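服务与作业机器人导论 第6讲讲义
机器现在能干家务和车间杂活了吗
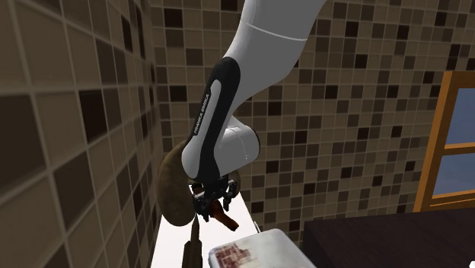

听课的同学在课程留言区写：老师，厨房这种活儿还用讲一整节？买个洗碗机不就完了，洗碗机也是机器，几十年前就会洗碗了。

问得好，先放着，本讲一半内容都是在答这一句。

2018年6月16日 讲义稿，赶着发的，有错字课上说

一、先把问题说窄

"能不能干家务"这个问法太大，没法答。拆开：

（1）机器在专门给它造的环境里干一件事。洗碗机、洗衣机、滚筒烘干。能，早就能。
（2）机器在人的环境里干一件事。扫地机。基本能，地上别有袜子和电线。
（3）机器在人的环境里干很多件事，东西还不是它挑的。收拾台面、装洗碗机、叠衣服、择菜。这门课问的是这个。

洗碗机解决的是"洗"。谁把碗从桌上拿过来，谁把剩饭刮掉，谁把大碗小碗错开放进架子，洗完谁放回柜子——全是人。自己回家掐表试一下，人花在洗碗上的时间，大头已经在搬和摆了。所以（1）做得再好，留给（3）的正好是最难那一截。

留言区那位同学的话对一半。能造专机就造专机，工程上永远先考虑这个。造不了专机的，才轮到手臂。

二、台面上的活，难在哪

以厨房台面为例。一条机械臂，一个平行夹爪，窄台面，两边是墙。仿真里搭的，瓷砖墙，有窗。这种题目看着小，该有的麻烦都有：

1. 地方窄。手臂不光手要到，肘也要到。末端能到的位置，不等于整条臂能到。靠墙角的东西，能抓的方向一下子少掉一大半。规划器报"无解"的时候，先别骂规划器，看看是不是从正上方下去就行了。

2. 挨着的东西。抓A，碰B。B是大块的、圆的，会滚。人手碰一下根本不当回事，顺手扶住。夹爪没有"顺手"。要么先把B挪走（多一步），要么换个角度（见上一条，角度不够）。

3. 东西形状乱。细长的、圆的、瓶子、方盒，一个夹爪都要应付。两指平行夹对细长件还行，横着夹，夹中段。大圆件超过开口就没法夹，只能推。推也是动作，别看不起推，下一讲专门讲。

4. 遮挡。手伸进去，相机就看不见手底下了。夹上没夹上，光看图不好说。所以要看夹爪开口宽度的回读，看电流，有条件上力传感器。

5. 台边。东西一半在外面，碰一下就下去。车间里有挡边，有料盒，家里没有。

（第3条和第4条考试会考，自己划一下）

三、车间那边怎么样

车间好一些，但没有外行想的那么好。

好在哪：料是固定的，灯是固定的，地是平的，人可以被要求别站在这儿。节拍稳定。出了错有人管，有停线按钮。

差在哪：要求高。家里机器人抓十次掉一次，主人可能笑一笑；车间里掉一次就是停线。而且快。

举Flellgate的例子，上学期去看过的那条包装线，做厨房小件。他们的账大致是这样：
装箱工位，一班4,000件，机械臂已经在干，没问题。件是一样的，来料有定位槽。
混料拣选工位，21种件混在一个筐里，人在干。试过手臂，又撤了。
撤的原因不是抓不起来。抓得起来。是抓空、抓双、抓歪之后的处理太费时间，每一次都要人过去，算下来还不如让人坐那儿。

记住这个例子。"会抓"和"能顶一个班"中间差得很远，差的那部分叫异常处理。论文里一般就一行字，现场要干一年。

还有换线。Flellgate换一种包装，人听组长讲两句就会。手臂那边要重新示教、改夹指、重新试跑，半天起。小批量多品种的厂子，半天半天加起来就把省下的工钱吃光了。

四、现在都在用什么办法

老办法：建模+规划。物体有三维模型，先估位姿，再查抓取，再规划轨迹。稳，能查错，哪步坏了看得出来。缺点，没见过的东西就傻了。

数据办法：从大量抓取里学，给一张深度图直接出抓取点。没见过的东西也敢抓，成功率不错。缺点，只管抓起来，不管抓起来干什么。锅铲抓头上也算成功，可你没法炒菜。

示教/模仿：人带着做，机器学。动作自然，适合倒、擦、拧这一类说不清楚的活。缺点，示教要时间，换个台面高度可能就不行。

仿真里练：便宜，不怕摔，晚上也能跑。缺点老生常谈，摩擦、接触、软的东西，仿真都不太准。仿真里百分之九十几，上真机掉一截，正常，别慌。常用补救是随机化，颜色、灯光、瓷砖花纹、摩擦系数都乱变，让网络别死记墙长什么样。

几个办法可以拼着用。作业里最后跑得好的组，多半是拼的。

五、拿一个指标说话

看演示视频时问自己这几个问题，问完再决定信不信：

视频加速了没有。角落里有没有写几倍速。
剪过没有。一镜到底和剪出来的完全两回事。
东西是谁摆的，摆了几遍。
失败了怎么办，人进去扶了没有。
换个厨房行不行。
旁边有没有人拿着手柄。遥操作不丢人，但遥操作说明的是硬件行，说明不了脑子行。

Jovel去年放出来的收拾桌面演示，可以作为练习。画面很流畅，说明页最下面写了6倍速，物件4种。拿这两个数往回推，一张普通饭桌要收拾多久，自己算，课上讨论。不是说它做得不好，它老老实实写了，比不写的强。

Adeleke那套是另一个路子，不做通用，就做一件事，叠毛巾。慢，但是能连着干。叠衬衫就不行，他们自己也说不行。软的东西状态太多，一件衬衫扔下去，几乎没有两次是一样的。

六、那到底能不能

分开答，按现在（本学期）的水平：

搬同一种硬件，位置已知：能。
搬几种硬件，位置不定，不挤：能，慢。
搬很多种硬件，挤在一起，有墙有角：实验室里能做，出了实验室不敢说。
开抽屉开柜门：单做能，跟别的连起来就容易断。
装洗碗机：拿好放的碗可以演示，满满一水池不行。
擦桌子：擦得到，擦干净没有，机器多半不知道。
叠衣服：毛巾可以，别的再等等。
做饭：按固定配方、固定料盒投料的炒菜机，能，那其实又回到第一节的（1）了。在你家厨房里找到盐，不能。

同学老问还要几年。不猜。以前猜过，不准，讲义上还留着，挺难堪的。

七、钱和安全，简单带一下

一条能在人旁边干活的轻型臂，加夹爪加相机加工控机，价钱够请人打扫很久。家用不是技术一通就会普及，要便宜很多才行。

安全：在人旁边的臂要限速限力，一限速就更慢。刀、热油、玻璃，夹爪上夹着这些东西，臂本身再软也没用。风险评估是看整套，末端夹着什麽也算进去。家里还有小孩和猫，车间的标准搬不过来。

八、作业

用Tetidico仿真包，机房都装好了，自己电脑装不上的来机房，别在群里问我显卡驱动。

任务：窄台面，墙角，把细长件抓起来放到台面空处，不能碰倒瓶子。
每组4人。
必须交：
- 轨迹文件
- 失败记录，每次失败写一句原因，"没抓住"不算原因，要写为什么没抓住
- 一页说明，你们的办法换到车间混料筐里会先在哪儿坏掉

失败记录占分比成功率高。跑得漂亮但没有失败记录的，按一半算。

加分题：把大圆件先推开再抓。推的方向自己定，说清楚为什么这么推，别把它推下台面。

七月初交，具体哪天看课程页。补交扣分，规矩跟上次一样。

下一讲：推、拨、扶——不抓也能干的活。先把本讲第二节第2条再看一遍。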